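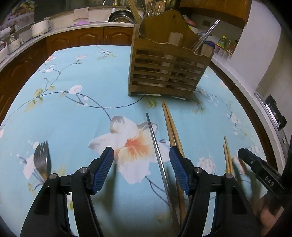
Foro Automatización y robótica > Compras y presupuestos

Tema: Presupuesto para pinzas de mano (tareas de mesa y cocina), ¿kit completo o por piezas?

tornillo_flojo
Miembro

Buenas. Tengo que cerrar la lista de material antes de noviembre y quiero contrastarla con gente que ya haya pasado por esto.

El trabajo es grabar tareas domésticas sencillas con pinzas de mano, dos a la vez, una por mano: coger y dejar cubiertos, meterlos en el utensilero, mover cosas de la mesa a la encimera. Quiero llegar a 80 horas útiles. Hasta ahora he trabajado con un equipo prestado que tengo que devolver, así que me toca comprar.

Tengo dos ofertas encima de la mesa:

— Wumilex: kit de dos pinzas con cámaras, cables, maletín y un año de garantía. 2532 euros, impuestos incluidos.
— Brendumov: pinza suelta sin cámara, 791 euros cada una. Las cámaras, los soportes y el cableado van por mi cuenta.

Los recambios de almohadillas los he pedido aparte a Womgate, 33 euros el juego. Dicen que valen para las dos marcas, aunque no lo he comprobado.

Preguntas concretas:
- ¿Compensa el kit o es mejor montarlo uno mismo?
- ¿Cuántos juegos de almohadillas meteríais en el presupuesto inicial?
- ¿Qué partida se os olvidó la primera vez?

Gracias.

mesa_norte
Veterano

Kit. La diferencia de precio se te va en cuanto compras dos cámaras decentes, dos soportes y los cables, y luego tienes que calibrar tú. Yo monté las mías por piezas y tardé tres semanas en tener las dos pinzas grabando sincronizadas. Si tu tiempo vale algo, ponlo en la hoja de cálculo como una línea más.

Sobre almohadillas: cuatro juegos para empezar. Con cubiertos de metal se desgastan menos de lo que uno espera; lo que las destroza es la madera áspera y el cartón.

cable_largo
Miembro

No estoy de acuerdo con lo del kit. El de Wumilex lo tuve un curso entero y el problema es que cuando falla una cámara tienes que mandar la pinza completa al servicio técnico. Mientras tanto te quedas con una sola y, si tus tareas son a dos manos, estás parado. Con piezas sueltas cambias la cámara esa misma tarde y sigues.

Además 791 por pinza es negociable. A mí Brendumov me hizo descuento por llevarme tres.

mesa_norte
Veterano

¿Y cuántas veces te falló?

cable_largo
Miembro

Una. Pero fueron cinco semanas sin pinza.

pinzas_y_café
Miembro

Yo miraría antes los objetos que los precios. Has dicho cubiertos. ¿Eso incluye palillos? Porque un palillo metálico fino tumbado sobre un mantel es de lo peor que hay para dedos paralelos. Si la punta de la almohadilla es gruesa no llegas a meterla por debajo y acabas arrastrando la tela. Antes de firmar nada, pide que te dejen probar justo con lo más fino que tengas.

Los de madera dan menos guerra. Los metálicos resbalan.

tornillo_flojo
Miembro

Sí, incluye palillos, de acero y de madera, además de cuchara y tenedor. Y sobre mantel de tela, porque las mesas tienen que ser de casas normales.

Os pongo cómo trabajo con el equipo prestado, que es del mismo tipo que el del kit: dedos paralelos y almohadilla azul de goma.

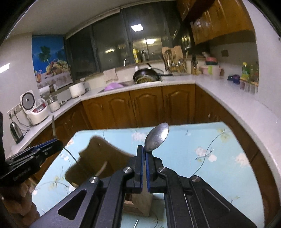
Cuchara de acero cogida por el mango. Detrás, la cocina donde estoy grabando.

Para el mango de la cuchara este ancho de almohadilla me parece suficiente. Con los palillos de acero todavía no tengo una opinión cerrada, me falta probar más posturas.

pinzas_y_café
Miembro

Vale, eso ayuda. Dos cosas que metería en el presupuesto viendo la foto.

La primera, luz. Tienes una ventana grande a oscuras y se refleja la lámpara en el cristal. Y la cuchara también devuelve luz. Si vas a grabar de noche, reserva dinero para una luz difusa o para una cortina. Es barato comparado con repetir horas.

La segunda, cables. Hay uno negro cruzando la mesa en diagonal. Unas bridas y un par de metros de canaleta cuestan muy poco y te ahorran el enganchón.

tornillo_flojo
Miembro

Apuntado lo de los cables. Lo de la cortina no lo veo tan claro. Si el destino de los datos es que funcionen en cocinas de verdad, los reflejos forman parte del asunto. No quiero pagar para que todo salga igual de limpio.

mesa_norte
Veterano

Ahí te doy la razón. Yo dejaría la cocina como está. Cambia la hora de grabación unos días sí y otros no, y ya tienes variedad gratis.

pinzas_y_café
Miembro

Variedad, sí. Pero una cosa es variedad y otra que luego haya que tirar secuencias porque el brillo tapa el borde del objeto. A mí me pasó con cubiertos pulidos y perdí una parte de lo grabado que ya estaba pagada. Que cada uno haga sus cuentas.

rueda_loca
Nuevo

Hola, soy nuevo por aquí. ¿Por qué no imprimirlas en 3D? Los diseños abiertos que he visto salen muy por debajo de esos 791.

cable_largo
Miembro

Se puede, yo empecé así. Para una prueba va bien. El problema viene con las holguras de los ejes: a las pocas sesiones el varillaje empieza a bailar y las dos puntas dejan de cerrar alineadas. Con un vaso te da lo mismo. Con el mango de una cuchara ya lo notas, y con un palillo olvídate.

Si las imprimes, gasta en buenos tornillos de pivote y en casquillos. Ahí es donde no hay que ahorrar.

rueda_loca
Nuevo

Entendido. ¿Y como repuesto? Me refiero a comprar el kit y tener una impresa por si acaso.

mesa_norte
Veterano

Mal asunto si mezclas. Los dedos no abren lo mismo, el peso es distinto y la cámara queda a otra altura. Luego alguien tiene que separar esas grabaciones del resto. Prefiero una tercera pinza igual que las otras dos, aunque duela.

oficina_b
Miembro

Llevo la parte administrativa de un proyecto parecido, así que aporto desde ese lado.

1. Pide las ofertas desglosadas. El kit de 2532 en una sola línea te va a dar problemas si después quieres imputar las pinzas como inventariable y las almohadillas como fungible.

2. Los 33 euros de las almohadillas, por escrito y con validez. A nosotros nos subieron el precio entre la oferta y el segundo pedido.

3. Transporte. Mira si está incluido también el de ida y vuelta en garantía. Con Wumilex nos tocó pagar la ida.

4. Almacenamiento. Con 80 horas útiles y dos cámaras vas a grabar bastante más material del que conservas. Discos para dos copias, desde el principio. Es la partida que más he visto olvidar.

5. Horas de persona. Quien sujeta las pinzas se cansa. Si calculas jornadas completas de grabación, el calendario no va a salir.

tornillo_flojo
Miembro

El punto cuatro no lo tenía. Lo tenía como «usar los discos que hay», que viene a ser lo mismo que no tenerlo.

Sobre el cinco, hago sesiones cortas con descansos. ¿Alguien ha usado algún apoyo para el antebrazo? En el catálogo de Sugden hay uno con correa pero no encuentro opiniones.

cable_largo
Miembro

El de Sugden lo probé y lo devolví. Va bien para trabajar siempre en el mismo sitio, pero en cuanto tienes que girarte hacia la encimera estorba. Para una mesa sola quizá te sirva.

mesa_norte
Veterano

Pues yo lo sigo usando y estoy contento. Hay que ajustarlo más suelto de lo que dicen las instrucciones. En giros cortos no me molesta.

cable_largo
Miembro

Será cuestión de brazos, entonces.

pinzas_y_café
Miembro

Una partida más, que parece una tontería: los objetos. Si el objetivo es variedad, no puedes hacer todas las horas con la misma cuchara. Yo reservo una cantidad fija para cubiertos, utensilios de madera, botes y cuencos de segunda mano. Y otro mantel o dos, liso a ser posible. El que tienes ahora es azul claro con ramas y flores, y la almohadilla de la pinza también es azul. Para distinguir una cosa de otra quizá no importe, pero yo lo alternaría.

tornillo_flojo
Miembro

Lo del mantel liso me lo llevo, y lo de segunda mano también.

Resumo cómo queda la lista a falta de que me respondan los proveedores:

— Kit de Wumilex, con la oferta desglosada y el transporte de garantía aclarado por escrito.
— Cuatro juegos de almohadillas de Womgate, a 33 euros, una vez confirmada la compatibilidad.
— Discos para dos copias.
— Bridas, canaleta y cables de repuesto.
— Cubiertos, palillos y utensilios variados, más manteles.
— Apoyo de antebrazo: pendiente. Si aceptan devolución pido uno y lo pruebo.

La tercera pinza se queda fuera por ahora. Le he preguntado a Wumilex si venden la unidad suelta y a qué precio. Si me dicen que no, vuelvo a mirar lo de Brendumov, porque lo de quedarme cinco semanas parado no me lo puedo permitir.

cable_largo
Miembro

Pregúntales también si dejan una unidad de sustitución durante la reparación. A mí no me la ofrecieron, pero tampoco la pedí.

oficina_b
Miembro

Y que conste en la oferta, por correo no basta. Nuestro departamento de compras nos devolvió una reclamación por eso.

rueda_loca
Nuevo

¿Las almohadillas van pegadas o atornilladas? Lo digo por si hay que sumar adhesivo.

mesa_norte
Veterano

Depende del modelo. En las mías van encajadas y les pongo cinta de doble cara para que no se muevan. Un rollo me dura meses, no lo pondría ni como partida.

tornillo_flojo
Miembro

Se lo pregunto a Womgate junto con lo de la compatibilidad. Cuando tenga las respuestas actualizo el hilo con los precios definitivos.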